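Gripper trials: common questions

Which grippers are you comparing?
Two: the Joker and the Kozłowski. Both go on the same arm, with the same controller settings.
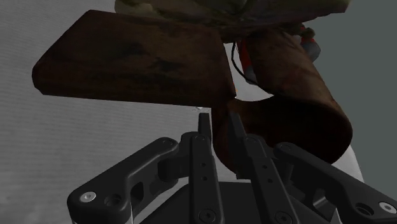 Each one gets 176 tries in simulation before we book time on the real arm in Stendidham.

What counts as a good grasp?
The object has to stay held for 4 seconds after the lift.

Who do I ask for the logs?
Aleksandra Grabowska. Include the run number.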